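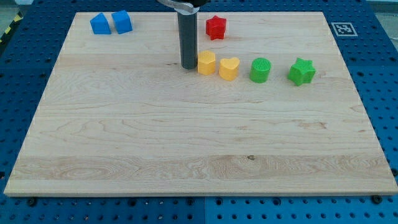 Thread: Kiston's Locked Larder – is anyone else still watching?

tkachuk_fan88
Right, series four of Locked Larder started last night and I need to talk to somebody, because my husband went to bed at the first ad break. For anyone who missed it, it's the one where the contestants get shut in a country house overnight and have to do dares to win their dinner. New host, new house, same awful theme tune. I thought the first dare (the eels in the bath) was brilliant, proper old-fashioned squirmy telly. The second was the blindfold one with the plank, and I'm sorry, but it was a pale wooden board with swirly grain, like the one up top, and they walked across it while a man shouted at them. My nan could have done it. What did everyone else think?

Aug 6, 2020

larderlout
I liked the plank one! The whole point is that they don't know how high up they are. Taha Samir was shaking so much I thought he'd have to be lifted down. You try it with a scarf round your eyes and somebody yelling about a drop.

tkachuk_fan88
I have been on a ferry in a gale with two toddlers, I think I'd cope.

Mossy_Bev
Didn't mind the plank. What I did mind was the new host. Hòa Lò is lovely on the breakfast show but she's far too nice for this. When Natália Brabec asked to stop, Hòa just gave her a hug and a flask of tea. Adel Slaoui would have stood there with his arms folded until she went back in. I miss him dreadfully, and I never thought I'd type that about a man who once made a vicar lie down in maggots.

quietcorner
Hard disagree. Adel was the reason I gave up halfway through series two. All that sneering. I don't need someone to be horrible for it to be exciting, and I thought the bit with Natália was the best few minutes of the episode. She went back in by herself afterwards, remember? And did the whole cellar without a torch.

Mossy_Bev
She did, fair play to her. I still reckon Adel would have got a better scream out of her.

larderlout
Can we talk about the prize money though. It used to be a round number, now it's this daft "every second counts" system and Hanane El-Sayed ended the night on £2461. Who is writing a cheque for £2461? I had to pause it and get a pen out because I couldn't follow how they'd got there. She lost some for the eels and then won it back on the staircase, I think, and then there was a bonus for the key?

Pip_in_Altville
The bonus was for keeping the key the whole way round. It's £100 if you've still got it at the end. They explained it right at the start but the music was so loud you could hardly hear.

larderlout
Ahh, thank you. In that case Taha was robbed, he had his key in his sock the entire time and they never mentioned it.

Pip_in_Altville
He dropped it in the pantry! Watch it again, it's just after the door slams. You can hear it go.

larderlout
I've just been back and watched it. I take it all back. Sorry Taha.

quietcorner
Does anyone know if it's the same house as last time? The staircase looked familiar but I'm sure there wasn't a chapel.

Pip_in_Altville
Different one. Series three was somewhere up north and it was damp, you could practically smell it through the screen. The new place is a few miles from me. They were filming in May and the whole lane was shut off, I had to go the long way round to get to my sister's. There were vans everywhere, and a very large inflatable something being carried over a field by men in waders. I've been waiting all this time to find out what it was and it wasn't even in episode one!

tkachuk_fan88
Ooh, that's exciting – I bet it's for the lake dare. They showed a lake in the trailer, didn't they? With the rowing boat?

Mossy_Bev
The trailer also showed someone eating something off a silver tray, with the music going mad, and in the episode it was a pickled egg. I'm not getting my hopes up about the lake.

ghostofseriesone
Long-time lurker, first post. I think you're all being a bit kind to it. Series one felt dangerous. I know it wasn't, but it felt it. The contestants looked like people off the street, and they argued, and one of them tried to climb out of a window. This lot all look as though they've got an agent. Every time somebody's frightened they turn round to find the camera first. And I've had enough of the sad piano whenever anyone mentions their childhood. It's a programme about eels.

quietcorner
Hanane drives a school bus, it said so in her intro, so I doubt she's got an agent. I agree about the piano, mind you.

ghostofseriesone
OK, I'll give you Hanane. She was the only one I believed. When she told the shouting man to mind his manners I laughed out loud.

tkachuk_fan88
That was my favourite bit of the whole night! And he did, he went all quiet and moved out of her way (was he meant to do that?).

Mossy_Bev
Slightly off topic but what was going on with the Ledora adverts? Every single break, the same woman and the same sofa. I counted four and then I put the kettle on.

larderlout
They're sponsoring it now. It's on the little bits before and after as well. My daughter can do the whole voiceover from memory and I'd like her to stop.

Pip_in_Altville
So who's everyone backing? I'm going Natália. She was terrified and she still did the cellar, and the ones who start out cocky always go home in week three.

larderlout
Taha, out of guilt.

quietcorner
Natália for me as well.

ghostofseriesone
Hanane, if I'm still watching by then. I said I'd stop after series two, and after series three as well.

tkachuk_fan88
Hanane all the way. I'll put up a new thread for episode two so we don't spoil it for people on catch-up – and Pip, if that inflatable turns up I want to hear from you straight away!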